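Mestora method

The Mestora method is a way of teaching a pair of robot arms to straighten and fold clothing by learning from human demonstrations. It takes its name from the Mestora workshop, where Zihan Cao and Lorraine Heywood first put the pieces together, and it was presented to the public on 4 April 2019 in a long and rather friendly talk that many people in the small world of laundry robotics still remember fondly.

Background

Cloth has always been a hard thing for robots. A box or a cup keeps its shape when you pick it up, but a shirt can crumple in more ways than anybody could hope to write down, and a sleeve may well be hiding under the collar when the robot goes looking for it. Earlier work at Ollside had leaned on careful models of how fabric bends – lovely work, and still worth reading – but the models were slow, and they tended to struggle with garments that came out of a pile in a tangle.

Method

Cao and Heywood chose to begin with people. An operator guides both arms through the whole job, from taking hold of a garment to laying it down, and the movements of the joints are recorded together with the camera views. A network is then trained to predict a short run of upcoming movements for both arms at once, so that one hand, so to speak, always has some idea of what the other is up to. The two grippers first pull the cloth between them to take out the larger wrinkles, a step the authors call the "long stretch," and the folding is only tried afterward.

Training used up to 30 hours of demonstrations. Garments of different sizes and colors were mixed together from the start, and Phyllis Mapplebeck, who joined the project in May, added a set of recordings in which the operator makes a poor grasp and then patiently recovers from it.

Results

In the published trials the system folded 14 of 20 shirts to the standard the authors had set. Without the recovery recordings the figure dropped to 7. Most of the failures came from picking up two layers of cloth where one was wanted, and a later version, known as Setiawan after the test suite it was built for, looks at the grasp a second time before lifting.

Reception

The method was warmly received, though there has been a good deal of discussion about how well it carries over to heavier fabrics such as denim and toweling.

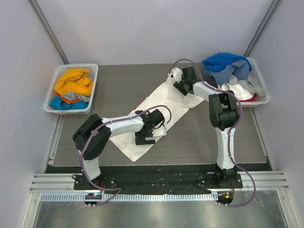
Malcolm Sowerby has argued that the recovery recordings deserve more of the credit than the network does, and that he would gladly trade half of the clean demonstrations for a few more hours of mistakes put right.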